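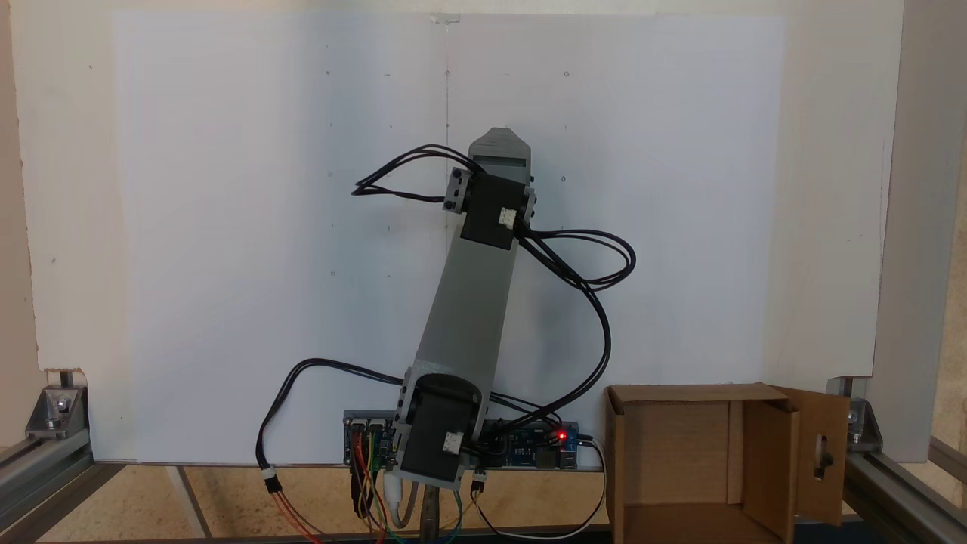 Védís Bisgaard would like to sing on the old ferry landing at Nesness until the sun goes down, and she has told the organizers so more than once. This September she gets her way. The Sketmont Harbor Song Festival is adding an evening program for the first time, and the closing concert will be held outdoors, right at the edge of the water.

SKETMONT, 08/05/2023 – The Sketmont Harbor Song Festival is delighted to share the program for its 22nd season, with choirs from up and down the coast, a brand-new piece for massed voices, and a full day of free singing workshops for anyone who wants to come and make some noise!

The centerpiece is "Arum," a new work by Bergþóra Holst for 100 singers, two accordions and a single hand drum. Holst wrote it after spending part of last winter in the Sketmont town library, reading through a songbook put together by harbor families in 1892. Most of the tunes in it had no composer's name, and a few had only half their words.

"I kept humming them on the way home," said Holst. "There's one about mending nets that has the oddest little jump in the second line, and I couldn't leave it alone. It comes back four times in the new piece, and the altos get it last. They've earned it."

Rehearsals are going on now in the upstairs hall at Zoëga, the former sail loft on Front Street, where the wood floor and high ceiling make even a small group sound wonderfully big. Singers who know the piece by heart will lead the others from inside the choir – Holst wants as few music stands as possible on the night.

The workshops will also be at Zoëga and need no experience at all. Morning sessions cover rounds and simple harmony, and the afternoon is given over to work songs, with Bisgaard teaching three of her favorites from the 1892 book. Children are welcome at all of them, and so are people who were once told to mouth the words.

Last year 3000 people came to hear the choirs, and plenty of them sang along on the walk back into town. To give everyone more room, the festival is moving the food stalls up the hill to the school field. Blankets and folding chairs are fine on the grass at Nesness, but please keep the landing itself clear for the singers.

All concerts are free. Workshop places can be reserved at the Zoëga front desk or at the Sketmont town library. If it rains, the closing concert moves indoors to the school gym, with the same starting time.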